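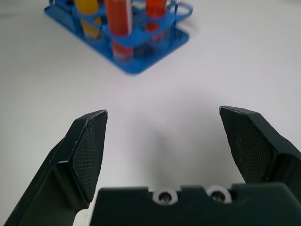
**List:** oldadventures
**Date:** August 14, 2022
**Subject:** Re: Tastora – is the lighthouse section winnable?

> Hello all,
>
> I've been lurking here since March and this is my first post, so be gentle. I picked up a boxed copy of Tastora (the Macaraeg one, 2 discs, box a bit sunburnt) and I've been playing it in the evenings. I was enjoying it a lot until the lighthouse. I have the lamp oil, the brass key and the letter from the harbourmaster, but the keeper just says "Not tonight" whatever I do. I've tried giving him everything I own, including the fish.
>
> Three questions:
>
> Have I missed something earlier, and is the game now unwinnable? I have a save from the market but it's a long way back.
>
> Is the music supposed to stop when you change discs? Mine stops and doesn't return until I quit and reload.
>
> The manual keeps telling me to look things up in "the Almanac". There's no Almanac in my box. Is it important or is it just flavour?
>
> I should also say I've read two walkthroughs and they disagree with each other about nearly everything after the ferry.
>
> Thanks for any help.

Welcome. A first post about the lighthouse is practically the membership form.

I'll take your questions in the wrong order, as the Almanac answers most of the others.

> There's no Almanac in my box. Is it important or is it just flavour?

It's important, I'm afraid. The Almanac was the copy protection, dressed up as a tide table. Zendis published the game here and put it in the box as a thin stapled booklet, printed in dark brown on a slightly lighter brown so that you couldn't photocopy it. You couldn't read it either, but that was felt to be a lesser problem. Second-hand copies lose it all the time. It looks like something that came with a kettle.

What it does in the game is tell you which nights the keeper will talk to you. He isn't waiting for an object. He's waiting for a low tide. When he says "Not tonight" he means it quite literally, and you can keep your fish.

Go back to the inn, sleep, and look at the slate behind the bar when you come down. It shows a date in the island's own calendar. With the Almanac you'd look that date up and find the tide. Without it, you can sleep, walk to the lighthouse, be refused, walk back and sleep again until he gives in. The pattern repeats every 11 nights, so the worst case is a dull half hour and a large bill from the innkeeper. Do pay the bill. If you go up to the lighthouse owing money the ferry won't take you off the island afterwards, and the game lets you find this out at the very end of the second disc.

> Have I missed something earlier, and is the game now unwinnable?

From your list, no. Lamp oil, key and letter are what you need. The thing people usually leave behind is the piece of chalk from the schoolroom, which you didn't mention. If you haven't got it you can still go back for it now, but not once you've been inside the lighthouse, when the school road floods. So check your pockets first. It's listed under "sundries", along with the string and the button, and the button does nothing at all. I carried mine to the closing credits.

Keep the market save anyway. Tastora is kinder than most things from those years, but I wouldn't call it kind.

> Is the music supposed to stop when you change discs?

No, though it did on my machine then and it does on my machine now, so at least it's faithful. The English release looks for the second disc's audio tracks before the drive has finished reading the disc, gets no answer, and sulks until you restart. There are two ways round it:

1. Save in the ferry cabin, quit, put in disc two, and start the game from there. It accepts either disc at the title screen.
2. If you're running from disc images, mount both as separate drives and put the second drive's letter in the settings file, on the line that begins `CDPATH2`. That line isn't in the file as it's installed. You have to add it yourself at the bottom.

I use the first, being lazy, and because I once did the second with a space at the end of the line and lost a Saturday to it.

> I've read two walkthroughs and they disagree with each other

They would. One was written for the original release and the other for Onum, the budget reissue. Onum is the same game with a different name, a different picture on the front and the middle third rearranged by somebody who had evidently been told it was too slow. The ferry happens earlier, the market happens twice, and the keeper wants a bottle of something and doesn't care about tides. It was sold as a new title. I bought it as a new title. I got as far as the harbour with a growing sense that I'd been here before, and then I met the harbourmaster, who still called the island Tastora because they hadn't re-recorded him.

If your walkthrough mentions a bottle, close it. The one you want gives a maximum score of 2,000. The Onum one says 297, after they threw out the whole scoring system and forgot to explain the new one. I've never worked out what the points in either version are for. You get some for feeding the gulls.

Since it comes up every time the game does: the official hint book won't help you much. It covers the lighthouse in one paragraph, which says that patience is rewarded and refers you to the Almanac.

On getting hold of an Almanac, a few of us have been typing ours out, as scans come out as a brown rectangle. Mine is complete apart from the last spread, where a previous owner did some sums. They were working out a carpet, from the look of it. If anyone has that spread in readable shape, it's the one headed "Winter Tides and Feasts", and I'd be glad of the right-hand column in particular. There's a feast day in there that the chapel puzzle depends on and I've only ever solved it by guessing.

I can send you what I've got as plain text if you mail me off-list. Please don't ask for it with the colours preserved.

One last thing about the lighthouse, and I'll keep it vague. When you finally get up to the lamp room, don't light the lamp straight away. Walk round the gallery once first and look at the water on every side. There's an animation out there that a lot of people miss, and Macaraeg must have spent a good chunk of the budget on it. It's also the only part of the game where the sound comes from the correct side.

Let us know how you get on, and whether you had the chalk.

--
oldadventures mailing list
Please trim your quotes. Please don't post spoilers in the subject line.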